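Ticket 421 – Label printer skips every second label after roll change
Status: Solved
Opened by: Habibur Chowdhury
Assigned to: Arvo Honkanen
Product: Brustell desktop label printer, connected by USB to the packing computer
Software: Skoletti Stock, label module

First message from Habibur Chowdhury

Hello,

I am writing about our label printer at the packing desk. Since we changed to a new box of label rolls, the printer gives one good label and then one empty label, and then again one good label. Sometimes it gives two empty ones. The text on the good label is correct but it sits too low, so the last line of the address is printed on the gap and is lost.

What I did already:

I turned off the printer, waited one minute and turned it on.
I cleaned the print head with the pen that came in the box.
I put the roll in again, two times.
I tried another USB cable.

Nothing changed. The old rolls were from Cledlow and the new rolls are from Vũ. Both say the same label size on the box, so I did not think the rolls could be the problem. Please tell me what I should check next. We are packing by hand-written labels now and it is slow.

Thank you,
Habibur

Reply from Arvo Honkanen

Hello Habibur,

Thank you for the clear list, it saves us some questions. When a printer skips labels in a regular way, it usually does not find the gap between two labels, or it looks for the gap in the wrong place. Please send me these things:

1. The configuration label. Hold the feed button while you turn on the power, and release it when the light blinks.
2. The label height which is set in Skoletti Stock, under Labels, then Page Format.
3. The label height which is set in the printer driver in Windows. It is a different setting and the two do not always agree.
4. The height of one real label, measured with a ruler, without the gap.

Please do not change any setting yet. I would like to see how it is now.

Arvo

Reply from Habibur Chowdhury

Hello Arvo,

Here are the answers.

The configuration label came out, but it was divided over several labels and I had to put the pieces together on the desk. It says sensor type: BLACK MARK. Label height in Skoletti Stock is 101 mm. Label height in the driver is also 101 mm. The real label, with ruler, is 101 mm. So everything agrees and I am a little confused.

The darkness value on the configuration label is 30, if this is important.

Habibur

Reply from Arvo Honkanen

Hello Habibur,

The sensor type is the interesting part. "Black mark" means that the printer looks for a printed black line on the back side of the paper. Many rolls do not have this line, they only have a gap where the light can pass through. Please turn over a piece of the new roll and look at the back. If you still have a piece of the old Cledlow roll, look at this one too.

Darkness 30 is high but it does not make the printer skip. Leave it.

There is also a small sensor under the paper which can be moved left and right. Please check that it has not been pushed to the side when the roll was changed – it moves easily.

Arvo

Reply from Habibur Chowdhury

Hello Arvo,

You are right. The old roll has a black line on the back and the new roll has nothing, it is only white. I found the old piece in the waste paper, luckily.

The small sensor was almost at the left end. I moved it back to the arrow in the middle and closed the cover. After this I printed a test of ten labels. It is still skipping, so I suppose the sensor type must be changed as well, but I could not find where. In the driver there is a tab "Media" and the field is gray, I cannot click on it.

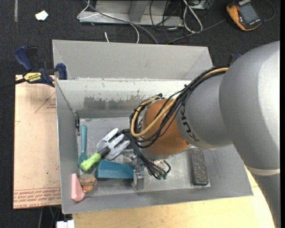

The cable is another question, and I want to ask it before we close the ticket. Our printer stands on a shelf over the packing desk, and the USB cable and the power cable hang down behind it and get pulled when somebody opens the printer cover. On the KUKA arm the black cables are held together in one thick bundle, and they run down across the wrist and make a loop around the side of the orange joint. I would like to do the same kind of loop for the printer, with some extra length, so the plug does not carry the weight. Is it a problem for the printer if the USB cable and the power cable are tied together? The USB cable I use now is the second one, and it is longer than the first.

Habibur

Reply from Arvo Honkanen

Hello Habibur,

First the gray field. The driver locks it when the option "Use printer settings" is active. Please do this:

1. Open Printer Preferences and go to the tab Advanced.
2. Remove the check mark at "Use printer settings" and click Apply. Do not close the window.
3. Go back to the tab Media. The field Sensor Type can be changed now. Choose "Gap".
4. Click Apply, then OK.
5. Turn the printer off and on.
6. Press and hold the feed button until the light blinks two times. The printer will feed some empty labels and measure the gap. Let it finish.

Then print one label from Skoletti Stock, not the Windows test page. The test page uses its own format and can confuse the result.

About the cables: you can tie them together for a short distance, we have many customers who do so. Leave a loose loop behind the printer and fix it to the shelf, not to the printer case. Do not bend the USB cable sharply at the plug. If you see the message "Device not found" from time to time, separate the cables first before you look for other reasons.

Arvo

Reply from Habibur Chowdhury

Hello Arvo,

I followed the steps. At step 6 the light blinked two times and five empty labels came out, then it stopped by itself. After this I printed one label and it was in the right place. Then I printed the waiting orders, 78 labels, and there was no empty one between them.

One small thing remains. The text is now maybe one millimeter too high. It is not cut, but it is close to the edge. Can I correct it, or is it better to leave it?

The loop is made too, with two clips under the shelf. The cover opens now without pulling the cable.

Habibur

Reply from Arvo Honkanen

Hello Habibur,

Good news. For the last millimeter, please use the field "Vertical offset" in Skoletti Stock, under Labels, then Page Format. Write 1 there and save. Do not use the offset in the driver at the same time, or the two values will be added.

If you go back to rolls with the black line one day, you can keep the setting "Gap" as long as the rolls also have gaps. Only run the measuring of step 6 again after you put in the first roll.

I will write a note in our help page for the gray field, as it is not explained there at the moment.

Arvo

Reply from Habibur Chowdhury

Offset 1 is good, the text is in the middle. You can close the ticket. Thank you for your patience with my questions.

Habibur

Ticket closed by Arvo Honkanen
Cause: sensor type set to black mark, rolls with gap only; media sensor moved out of position
Solution: sensor type changed in driver, sensor moved back to center, gap measured again, vertical offset 1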